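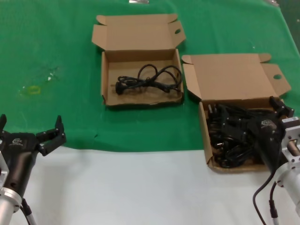
From: Gwendolyn Obi
To: Plan participants list
Date: 19 November 2020
Subject: Re: Stable value option and the new bond index fund

Dear participants,

I am replying to Mr. Evangelista's message on behalf of the Pisby Retirement Plan office. Several of you have written to me separately with much the same questions, and I would prefer to answer them where everyone can read the reply. His message is quoted in part, with my responses after each passage.

> On the notice sent to members, Dirceu Evangelista wrote:
>
> The notice says that the Irkico Short Bond Fund will be closed and its balances moved to the Tanguy Broad Bond Index Fund. I have held the Irkico fund for a long time for the plain reason that it does not move very much. Is the new fund the same kind of thing? The notice gives the fees side by side but is silent on how much longer the new fund's bonds are.

The two funds are of different kinds. The Irkico fund holds bonds that mature in a short time, and its price changes little when interest rates change. The Tanguy fund holds bonds across the full range of maturities, including some that will not be repaid for 20 years or more. When rates rise, the price of a longer bond falls further than that of a short one. When rates fall, it gains more. Members who chose the Irkico fund for its steadiness should therefore expect larger movements in the value of their account if they allow the transfer to go ahead without giving other instructions.

I agree that the notice should have stated this. A corrected version has been prepared and will be mailed to each of the 642 members who hold a balance in the Irkico fund. It shows the average maturity of both funds on the first page, next to the fees.

> Can we choose the stable value option in its place, or is that closed to transfers from bond funds?

It is open. Members may direct all or part of their Irkico balance to the stable value option at any time before the transfer date printed on their notice. There is one restriction. Money moved into the stable value option cannot be moved from there directly into the money market fund. It must first spend ninety days in a stock or balanced fund. This condition is set by the insurer that stands behind the option, and the plan office has no power to waive it in individual cases.
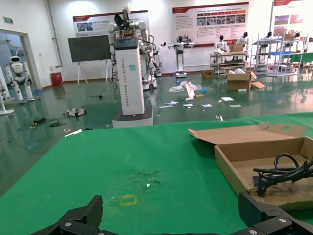
Members sometimes assume that the stable value option is a bank deposit. It is a portfolio of bonds covered by a contract under which withdrawals by members are paid at book value. The contract depends on the insurer's ability to pay, and there is no government guarantee. The crediting rate is reset each quarter. It tends to follow market rates with a delay, so a member comparing it with a bond fund's recent return is comparing two figures that cover different periods.

> Lastly, I should like to know who decided this, and whether the low rates we have had since the spring played a part. I remember Fabrice Delaunay telling us in May that no changes to the fund list were planned.

Mr. Delaunay's statement was correct when he made it. The review began later, after Irkico informed us that it would raise the minimum balance for our share class. Our combined holding no longer met that minimum, and the plan would have been moved to a class with higher fees. Bienvenido Javier, our investment officer, obtained proposals from three managers and presented them to the trustees, who voted to adopt the Tanguy fund. Current interest rates were discussed at that meeting. The trustees took the view that they could not forecast rates and should not choose a fund on the strength of a forecast. Raphaël Le Goff asked that his dissent be recorded; he favored a second short-term fund offered by Pliltura. The minutes are available from this office on request.

I would add three points which were not raised in Mr. Evangelista's message but which have come up in calls.

- The transfer does not create a tax liability. All of the money remains inside the plan.
- Future contributions now directed to the Irkico fund will go to the Tanguy fund unless you change your election. A change to your existing balance does not change your contributions, and the reverse is also true. Please complete both sections of the form.
- Retired members receiving monthly payments from the Irkico fund will continue to be paid on the usual schedule. No action is needed for the payments themselves.

This office cannot advise any member on which fund to hold. Members who want individual advice may book a telephone appointment with the plan's outside counselor through the number on the back of the quarterly statement. Please have your most recent statement with you when you call.

Forms may be returned by mail or through the member website. Forms sent to this list will not be processed, and I would ask you not to post account numbers here.

Sincerely,

Gwendolyn Obi
Plan Administrator
Pisby Retirement Plan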